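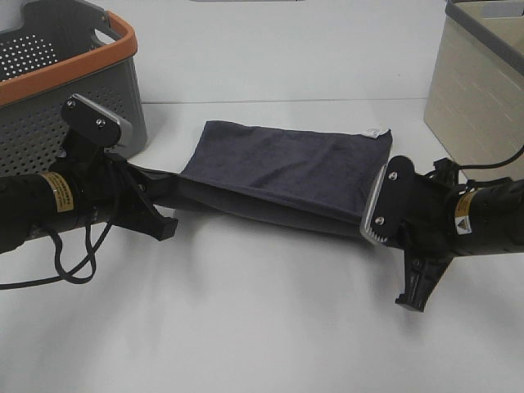 From: Þórey Dalsgaard
To: household-linen list
Date: 2026-07-13
Subject: Re: Dark towels, and the thirds vs. halves business

Amnuay Meesuk wrote:

> I have been put in charge of the towels at the Solness house, which
> sleeps 13 when everyone's cousins come, and I would like to settle
> two things before the next bunch arrives.
>
> First, halves or thirds? My mother folded in thirds and I have never
> questioned it, but the shelves at Solness are shallow and a towel in
> thirds hangs over the front like a tongue.
>
> Second, the towels are navy. All of them. I didn't buy them. They
> show every speck of lint, and after one wash with the white bath mat
> they looked as if a cat had been through. Do I give up and buy
> white?
>
> Also, is there any point in baskets? I have two plastic ones with
> holes in the sides and a lidded box, and I can't decide which is for
> clean and which is for waiting.
>
> Amnuay

Amnuay,

Welcome to the longest-running argument on this list. The archive has 685 messages with "thirds" in the subject line, and I wrote more of them than I'd like my children to find out.

The shelf decides. Measure how deep it is, take off an inch so you can get your fingers in behind the stack, and fold to that. If it's as shallow as you say, do halves the long way, halves again, and then thirds across. You'll get a squat little brick that sits where you put it. Your mother presumably had deep shelves, or else she had tongues too and everyone was polite.

What matters more is how you start. Take the towel by both ends and pull it out straight before any folding happens. A decent tug, held for a second, so the hems stop curling and the sides come level. People skip this and then spend a minute slapping at the lumps. If you pinch it up by a fat handful at each end, you get a rope with a towel in the middle, so go for the corners if you can find them. On a dark towel the corners are hard to find, I grant you. Use a pale table. Mine is white and I can see a navy hem on it from the doorway, even without my glasses.

As to navy: keep them. White towels at a lake house are white until the first person comes up from the dock, and then you own beige towels. Wash the navy ones together, inside out if they have a looped side and a smooth side, and banish the bath mat to its own load. It's the mat that's shedding. It will go on shedding until it's a piece of netting. Shake each towel once, hard, outdoors, before it goes in and again when it comes out. The Prajapati method (wet rubber glove, stroked in one direction) gets the rest off, and she'll be along shortly to tell you I've described it wrong.

Baskets. The ones with holes are for waiting, the box with the lid is for clean. Damp things need air, and folded things need protection from whoever is rummaging for a swimsuit. I realize half the list does it the other way and I've read all their reasons. The Brundmont people keep clean towels in an open basket by the back door, and I have stayed there, and I brought my own towel the second time.

Two smaller things you didn't ask about. Put the fold toward the front of the shelf and the loose edges to the back, or guests will pull one and bring down 6. And label the shelf, even if it feels silly. At Dudow we had a perfectly obvious shelf with towels on it and somebody still dried a dog with the tablecloth.

If you do end up buying more, buy the same navy. Mixing in a charcoal that looked close enough in the store is how I came to own a stack I can only sort by daylight.

Let us know how deep the shelves are. Several people here will want it in centimeters, and there's no use fighting them.

Þórey

--
To leave the list, send a blank message with "unsubscribe" in the subject line.
Current subscribers: 1,022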